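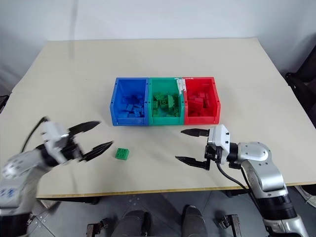 Fig. 1 – Les trois bacs côte à côte, avec une brique verte encore à ranger devant le bac bleu.

3. Trier les briques par couleur

Bon, si vous avez suivi la partie 2, vos bacs sont propres et la table est dégagée. On passe au tri ! C'est le moment que je préfère (Slavica Đorđević, avec qui j'ai monté la ludothèque de Plommont, me laisse toujours cette partie-là, je crois qu'elle me fait un cadeau).

3.1 Installer les bacs

1. Prenez des bacs ouverts, empilables, avec le devant incliné. On plonge la main dedans sans rien soulever et on voit tout de suite ce qu'il y a au fond.

2. Posez-les bien serrés sur la table, du côté opposé à vous : bleu à gauche, vert au milieu, rouge à droite. Gardez toujours le même ordre, vos mains finiront par le connaître par cœur.

3. Laissez de la place devant. C'est là que vous verserez les briques, une poignée à la fois.

Note : les briques bleues vont dans le bac bleu, et ainsi de suite. Ça paraît bête à écrire, mais la première année j'avais acheté des bacs tous gris avec des étiquettes, et même moi je me trompais.

3.2 Trier

4. Versez une petite poignée sur la table et étalez-la du plat de la main.

5. Faites une couleur entière avant de passer à la suivante. Les grandes pièces d'abord, puis les petites carrées à quatre plots, qui adorent se cacher dessous.

6. Séparez les briques encore emboîtées. Pour les plus coincées, un séparateur en plastique suffit – jamais les dents, et jamais un couteau.

7. Arrêtez de remplir avant que le tas ne déborde par l'avant. Si une couleur prend trop de place, ouvrez un deuxième bac et empilez.

Attention : les petites briques ne vont pas entre les mains des enfants de moins de 3 ans. Si un tout-petit est dans la pièce, travaillez en hauteur et vérifiez aussi sous les chaises.

3.3 Vérifier et ranger

8. Regardez la table une dernière fois avant de déplacer quoi que ce soit. Une brique isolée devant les bacs, ça arrive à chaque séance : elle rejoint sa couleur, même si elle s'est arrêtée devant le bac d'à côté.

9. Portez les bacs un par un jusqu'à l'étagère, en les tenant par-dessous.

Pour vous donner une idée, notre stock fait environ 3000 briques et le grand tri du mois d'août nous prend un après-midi, pause goûter comprise. On commence après le déjeuner et à 16 heures Milovan Popescu passe chercher les bacs pour l'étagère du fond. Les pièces d'autres couleurs, on les verra dans la partie 4.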